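Adalberto Nogueira Still Writes It All Down

When I first asked Adalberto Nogueira if he would talk to me about his years behind the counter at Quintana, he said he would, but only if I came on an empty stomach. I took him at his word, which was a good decision, and I sat in his kitchen through most of a long afternoon while he fed me bean soup and told me how a person ends up running a neighborhood lunch place for most of his life.

He didn't plan on it. He had been working in the shipping office at Tridex, a job he describes as "a chair and a telephone," and he used to eat his lunch at Quintana at the same stool by the window. One day in August the owner asked if he could carry some trays, just until the regular fellow got back from visiting his mother. "The regular fellow never came back," he told me, "and I never gave back the apron. I think they still owe me for that first week!"

He laughs easily, and he talks with both hands, so that I found myself moving my soup bowl a little farther from him as the stories got going.

The thing people in the neighborhood remember best is the notebooks. Adalberto wrote down every dish he ever tried to put on the menu, along with what people said about it, and he numbered each one. The last is number 1497, a rice pudding with orange peel. Number 913 is the fish stew that he served for years and that people still stop him on the street to ask about. I asked if I could see the page, and he brought the notebook over from the shelf and wiped the table twice before he would set it down.

"Look here," he said, pointing to a line in green ink. "Too much bay leaf. That was Mrs. Penier from the dry cleaner. She was right, too. I was so mad at her, and then I went home and made it with one leaf and I had to go and tell her."

Learning to Cook Before You Can Read

I wanted to know where the cooking came from in the first place, and that took us all the way back to his grandmother's house, where he and his cousins played restaurant under the table with spoons and a dented pot while the grown-ups made the real dinner above their heads.

"We had menus, we had prices, we had arguments," he said. "My cousin was always the customer who sends the food back. She was terrible. I learned more from her than from anybody."

He thinks children ought to be let into the kitchen early, and to be given something to pretend with until they're big enough for the stove. His own grandchildren cook him plastic suppers whenever they come over, and he eats every bite with great seriousness and asks for the recipe.

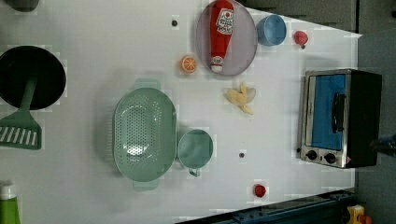

The Move to Zodalby Street

Quintana changed buildings once, and I had heard there was some bad feeling over it, so I asked. Adalberto got up and cut us some bread before he answered.

"People thought I wanted something fancy," he said. "I wanted a roof that didn't leak on the flour. We moved 4 blocks. You would have thought I moved to the moon."

Some of the regulars did stay away at first. Ifeoma Wike, who had her breakfast there before work and later took over the place when he retired, was the one who went around and talked them back in. I called her the next morning to ask how she managed it.

"I told them the coffee was the same and the chairs were better," she said. "And then I saved everybody their old seats, or as close as I could get. Mr. Nogueira had drawn me a little map of who sat where – I still have it in the drawer with the receipts."

She has kept most of his dishes on the menu and has added a few of her own, including a pepper soup that he pretends to be jealous of. He goes in 2 mornings a week now, supposedly to help with the bread, though Ifeoma says that what he mainly does is visit.

"She's a better cook than me," he said, when I told him I had spoken with her. "Don't put that in." Then he thought it over while he filled my bowl again. "No, put it in. She should see it written down."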